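Stacking cups with a second-hand arm: rehearsing the job in simulation first

Part four of the Gernard build, from the shared workshop at Purnthorpe

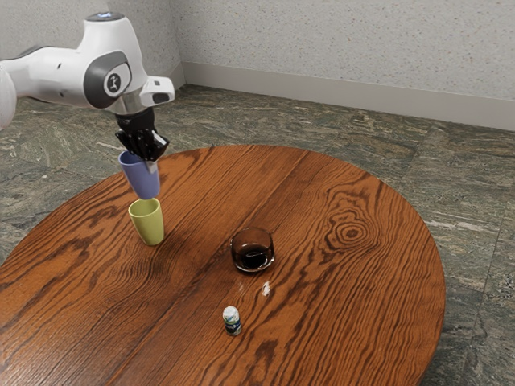
By now you should have the arm bolted down, the gripper wired and the emergency stop tested. If not, go back to part three before you send it any moves at all. In this part we set up a simulated table on the computer, teach the arm to put one plastic cup inside another, and then carry the same program over to the real bench.

You can skip the simulation. I did on my first build and bent a finger on the gripper within the hour. A new pair took more than 20 days to arrive, so these days I run every new move on screen before the motors get any power.

What you need

A computer with a reasonable graphics card
The simulator from part two, with the arm model loaded
Two tapered plastic cups of different colours
A ruler or calipers
Kitchen scales
Masking tape

1. Measure the cups

Measure the height, the width across the rim and the width across the base. Weigh each cup as well. Type these into the object file for each cup, along with a friction value. Start with the default friction for plastic and leave it alone until you have seen a few runs.

Model the cups as hollow. It sounds obvious, but many simulators wrap a simple solid shape round an imported object for working out collisions. The cup looks open on screen and behaves like a block, and the top cup will sit on the rim of the lower one and refuse to go in. Switch the collision shape to the detailed mesh, or build the wall of the cup from a ring of thin flat pieces. I use the ring because it runs faster.

2. Lay out the table

Put the table in first, then the arm base, then the cups. My tabletop is round, so I measure everything from the arm base and ignore the table edge. Keep the lower cup well inside the arm's reach. With the arm nearly straight, small errors at the shoulder become large ones at the gripper.

I also put a short glass of dark drink and a small bottle with a white cap on the table. The program never touches them. They are there so the path planner has something to avoid, and so the vision part (coming in part six) has to tell the cups apart from other things. Add them once the basic move works if you'd like an easier start.

3. Write the move

The whole job is six positions:

Home
Above the first cup
Gripping height
Lift
Above the second cup
Release

Save each one by name. For the lift, go high enough for the base of the held cup to clear the rim of the standing cup, then add a bit. I lift to 268 mm above the table, measured at the fingertips. Yours will depend on your cups, so work it out from step 1.

Run the travelling moves at normal speed, but slow the last part right down. From the moment the two cups are nearly touching I use 20 mm per second.

4. Deal with the tilt

A cup held by its wall will often lean a little. A small lean is fine, as the taper guides the upper cup in. A big one catches the base on the lower rim and knocks the standing cup sideways.

If you get too much lean, try these in order:

Grip lower down the cup
Turn the wrist so the fingers close square to the wall
Reduce the closing force, so the wall does not flex
Raise the friction value slightly, but only if your real pads are rubber

Pause the simulation just before the release and look at it from two sides. From a single view a cup can seem lined up when it is well off to the front or back.

5. Run it 100 times

One good run tells you very little. Set the simulator to shift both cups by a random few millimetres at the start of each run and leave it going. My first batch gave 58 clean stacks. Most of the failures were the lean described above, and gripping lower cured the bulk of them.

Keep a log of the failed runs with the start positions. If they all fall on one side, your arm base is probably in the wrong place in the model.

6. Move to the bench

Mark the cup positions with masking tape, using the same measurements from the arm base. Load the program, set the overall speed to a quarter, and run it with no cups. Then run it with the lower cup only. Then both.

Keep one hand on the stop button throughout, and keep the other one off the table.

Expect the release height to need a small change. On our arm the real fingers sag slightly compared with the model, and I had to add a few millimetres. Renato Quiambao, who built the Dalisay arm on the next bench, had to take some off. Change the saved position in the simulator too, otherwise the two copies drift apart and you will be chasing the difference for weeks.

Common problems

The cup shoots out of the gripper on screen: the closing force is too high, or the time step is too long. Halve the time step first.

The cups shake once stacked: the two meshes overlap. Make the upper cup slightly narrower at the base.

The arm takes a long way round: the planner has flipped the elbow. Add an extra saved position halfway between Lift and Above the second cup.

The real gripper stops early: check the cable at the wrist. Ours is an old Trarnonari lead and the plug works loose – a turn of tape holds it.

Part five covers taking the cups apart again, where you will need a way to hold the lower one still.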